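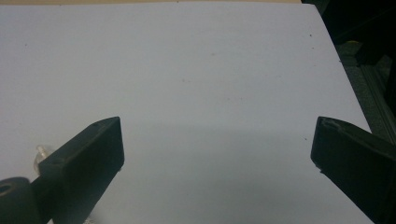 How I keep up with a war I'm not in

My cousin asked me how I follow fighting in places I've never been without losing my mind or believing every rumor, so I'm writing it up. I'm no analyst. I just read a lot, and I've gotten burned enough times to have a system.

Start with a notebook or a plain text file, one page per town. Mine has 33 pages right now (yes, I know!). At the top, write every spelling of the name you run into. The same village can show up three different ways in three reports, and if you don't catch it you'll think there were separate battles.

Next, every time you read a claim, write down who said it. "Base captured" is useless on its own. "Base captured, says the group that attacked it" is worth keeping. I put the claim on the left side of the page and the source on the right, and I leave a few blank lines underneath for whatever comes later.

Then wait. I give casualty numbers three days before I repeat them to anybody. The first count is often wrong, and sometimes the two sides aren't even close. I once had 20 dead from a provincial office and 800 from a spokesman for the other side, same night, same road. I wrote down both and left them there. When a later report came in, I added it with its date and didn't erase anything.

Watch the verbs, too. "Entered," "reached," "surrounded" and "took" all mean different things, and headlines swap them around like they don't. I copy the verb exactly. My friend Imelda Tolentino used to edit wire copy and she got me into that habit, and it has saved me more arguments than anything else on this list!

For maps, print a blank outline and mark it in pencil. Shaded maps online look so sure of themselves, but a whole district gets colored in when someone may only hold the road through it. I mark the road, and that's all I mark until I read something about the rest.

Last thing: set a time. I read for half an hour in the morning and again after dinner, and I keep notifications off. If something huge happens I'll hear it from my sister anyway.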